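箱子用久了，才知道哪只顺手

去她的铺子要从Wornuvside的后巷拐进去，二月里风还硬，门一推开倒是暖的。她一边给我倒茶，一边把桌上的东西往旁边挪，嘴里说着“你随便坐，哪儿有空坐哪儿”，结果我俩还是站着聊了大半个下午。

她做的是收纳和打包的活儿，替人搬家、理仓库，前后经手过300多户。我问她最离不开什么，本以为会说胶带或者标签机，她想都没想：“箱子呀，敞口的那种，没盖儿。”早年她图好看，买过一批Prodmont的带盖收纳盒，“盖子一多，人就懒了，东西往里一塞，盖上，就当没这回事。”后来全换成了敞口灰箱，放在浅色木桌上，站着就能往里分拣，腰也少受罪。
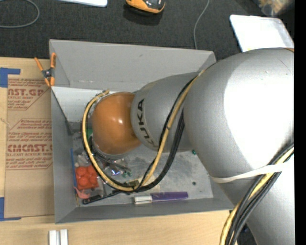

浅色木桌上的灰色敞口箱，箱壁带一点斜度。

说到箱壁的斜度，她来了兴致，拿手比画给我看：“直上直下的箱子，手伸到底总要刮着手背，斜一点就舒服多了！”至于磕碰和磨痕，她一点不在意，说灰色耐看，擦一擦接着用，她自己那几只里头有2只跟了她好些年，舍不得换。

我又问，装箱有没有什么讲究。她说重的垫底，这个谁都懂，难的是别贪多，装到七成就该停手。“剩下那点空，是留给手的，也是留给你忘了装的那样东西的。”去年她给一位老主顾理厨房，光是杯碟就分了3箱，主顾嫌箱子没满，她硬是不肯再添，两个人为这事儿笑着争了半天。

临走时她还在念叨，说Riritel那边的仓库催着要70只箱子，得赶紧去看货，又塞给我一包茶叶，让我回去把书桌先理了再写稿。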